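Prelley Seed Swap and Growers' Circle
Minutes of the August meeting, village hall, 7 pm

1. The tomato trial. What a crop! Felitska was the clear favourite at the tasting, sweet and full of juice, with Cuevas close behind (and much better cooked). We agreed to grow both again, 12 plants of each, and to try them outdoors as well.

2. Seed library. We now hold 776 packets – a lovely total after such a wet spring. Bean seed is still wanted, so please dry some pods if you can.

3. Skillodport visit. There are 40 places on the coach and only 2 left. Bring a packed lunch and strong shoes. The walled garden should be at its very best!

4. Money. The plant stall did well and the new water butt is paid for.

5. Any other business. Labels for the autumn swap to be written in pencil, as pen fades. 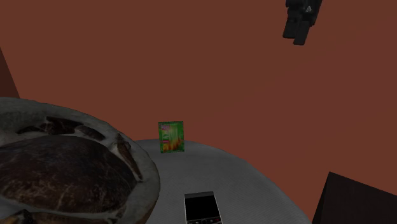
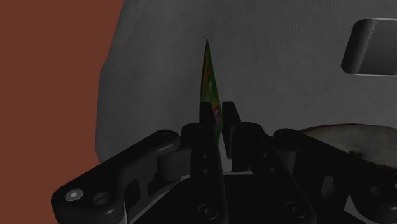

A member from the far allotments asked whether Felitska could be sown a fortnight earlier next year, as hers were still green when everyone else was picking. Agreed to try it.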